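Tulemcombe Repair Network Forums
Workshop Practice
Topic: Can machines take on bench work yet?
June 2021

benchlead_tulemcombe
Members are invited to comment on whether automated handling is ready for routine desktop computer repair. The Pamine workshop received 1166 towers last year, and 400 of them required a memory or processor change. Please confine replies to bench work.

Işık_desk
Our position is that it is not ready. A machine can repeat a movement it has been set up for, but cables seldom lie in the same place twice. A trained member of staff completes a memory change within 30 minutes, paperwork included.

limico_parts
I would ask members to consider the layout of the work before ruling it out. Parts kept in fixed holders beside an open tower remove much of the searching.

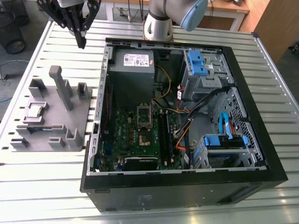 Open tower, parts plate to the left. 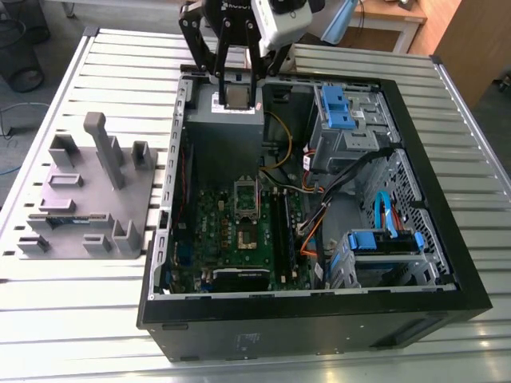

Cables remain the principal difficulty, and I accept the previous member's point on that. Seating a module is a separate task and should be assessed separately.

Işık_desk
I do not agree that the tasks can be separated. Somebody must still move the cables and open the case.

quiet_solder
The same question arises at home. My floor cleaner cost 499 and cannot manage a rug fringe. I would not trust it near a processor socket.

benchlead_tulemcombe
Household equipment falls outside this topic. Would limico_parts please state what failure rate would be acceptable for seating memory?

limico_parts
No worse than that of our own staff. I will post our bench figures once they have been checked.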